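Mobile > Interviews

Zillex wants its next budget handset to last longer

Rostam Ghorbani has spent most of the year on one number. As battery lead at Zillex, he sets the charging limits for the Estel, a low-cost phone due in March.

"The cell is not large," he says. "We gained more from the modem than from the battery. On a weak signal the old model kept searching at full power, so we lengthened the gap between scans."

In his team's tests the Estel ran for 45 hours on mixed use. Charging slows once the battery reaches 76 per cent, and owners can switch that off. Ghorbani would prefer that they left it on.

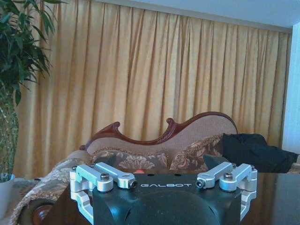
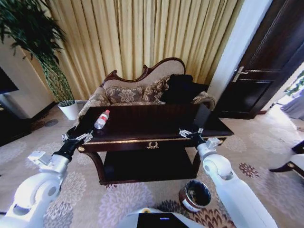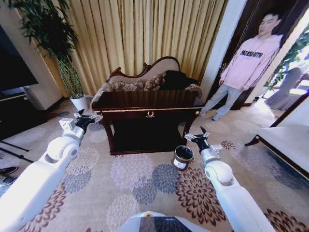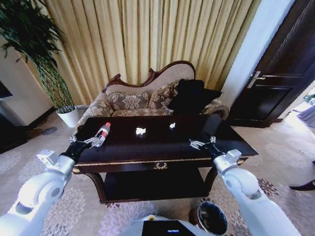 Living room, with the sofa in the first picture and the water bottle in the last.

Golnar Ranjbar, who runs software testing at the firm's Eddale office, is more cautious. Her group logged 1359 faults on early builds, and around 536 concerned background apps being closed too soon. "Alarms and messages are now exempt," she says. "Music players were harder. Some still stop when memory is short."

The phone will get two system updates. Ranjbar asked for three. "The chip supplier's support period decides it," she says.

Neither would discuss the price.

Tags: Phones, Battery life, Interviews

Recent posts
Garg dual-SIM phone: first impressions
Which charging cable do you need?
How to free up storage on an older handset

We use cookies to remember your settings. Accept | Manage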